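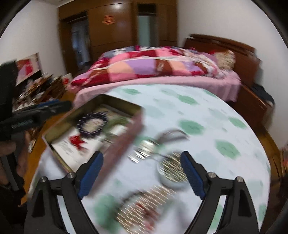
Keepsake box, bedroom table — March, Sunday, after lunch

Back on the round table with the green-blotched cloth. I keep meaning to swap it for something plain, but I like it and it stays! Box is open on the left: dark purple beaded ring inside, the red ornament just below it on the white card. The silver piece is out on the cloth to the right.

Yeison wants the beads wrapped in tissue before anything else goes on top of them. Fine by me (we're nearly out of tissue, so 2 sheets each, please).

Zbigniew — did you ever copy out what the card says? I can't find it in my notes. Also still need a lid for this box, or at least a ribbon to tie around it. I'll look in the hall closet tonight.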